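Sorting small parts goes faster when every kind has its own bin. At the Fetero repair shop in Skemamthorpe, the benches were cleared this fall and set up again with shallow trays and one color of plastic.

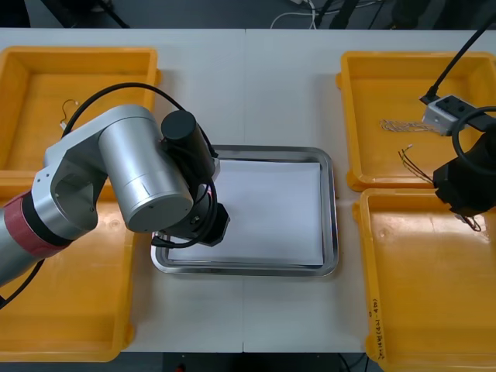
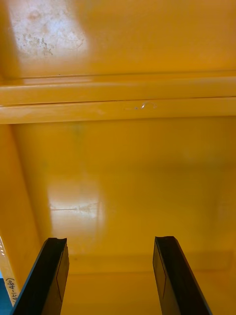
*Yellow at the Fetero shop. First picture: four bins and a steel tray lined with white paper.*

The paper is changed every 15 days. Small pieces show up well on it, and a pencil note can go right beside them. Bins are wiped out on Fridays and go back in pairs.

The shop keeps 323 part numbers on its list, 58 of them for Norer lamps. Wire ends have no number and go in any open bin until December, when the list is redone.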